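10 April 2026

Back from Hirley at last, and my legs are wrecked! I signed up for the hill walk in February when it sounded like a nice idea (it was snowing, I was on the couch, everything sounded nice). 200 of us set off from the Plenimden road, and I finished with 2 blisters and a sunburned nose. The view from the top though - I could've stayed up there all day. 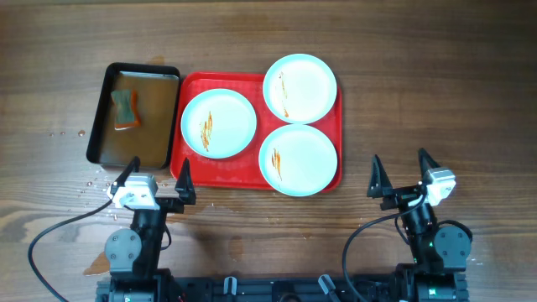
My boots are a whole other story. The path past the old Van den Broek farm was pure mud, the sticky kind, and I was still picking it out of the laces after supper. I want a proper washing spot by the back door, just a shallow black tray with a bit of water in it and a sponge, so I quit tracking dirt through the kitchen. Tomorrow I'm not going anywhere. Soup, the couch, and maybe I'll finally look up the fall walk - it's longer, but there's a bus back.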